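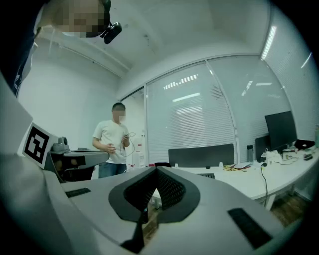
Sorting cables at the long desk, Powell office, March

We moved into the second-floor room at Powell this month, and most of the first week went to cords. The pictures from the rest of the building are on the Brokow page. Only the desk room is on this one.

The coiled black cable was one of many that came over from the old place with no label. The white desk has two monitors on it and more white cables and power strips than we'd like. Yellow papers are still all over it.

Still to do in here: tie up the cord hanging off the desk edge, clear the top of the white cabinet, and find a tray that fits under the desk - the one from Surkero was too short.

Angeliki Kyriakidis has the list of what goes where. Spare cords go to her.

Page updated 31 March 2018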